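Choosing a benchtop, or how we lost most of January

I never thought I'd be the sort of person with opinions about benchtops, but we've been living with a half-finished kitchen since before Christmas and opinions are about all I've got left to cook with.

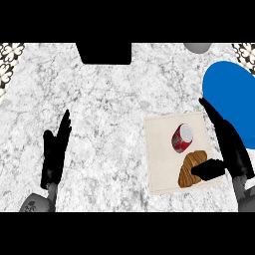 Anyway, the old laminate had to go. It had a burn mark the size of a saucer and a join near the sink that swelled up every winter, and my mum had been politely putting her teacup over it for years. So off we went to Mevutex on a Saturday morning, thinking we'd be home by lunch. They have 51 samples on the wall! We came home at 4 with a headache, a sausage in bread each and no decision at all.

My heart was set on real stone, until the quote came in at almost $4000, and that was before anyone had cut a hole for the sink. My other half liked a plain timber top from a little place in Nostenville, and I do see the appeal (it smells gorgeous), but I know myself and I know I'd never keep up the oiling. I'm a terror with beetroot, too.

In the end we've put down a $200 deposit to hold a slab while we think - a pale one with a bit of grey through it, so the crumbs won't show up from the hallway. My neighbour reckons I should have gone darker. She may be right, but her kitchen gets the afternoon sun and ours gets the side of the garage.

The plumber is meant to ring on Tuesday about the taps. Until then we're washing up in the laundry trough.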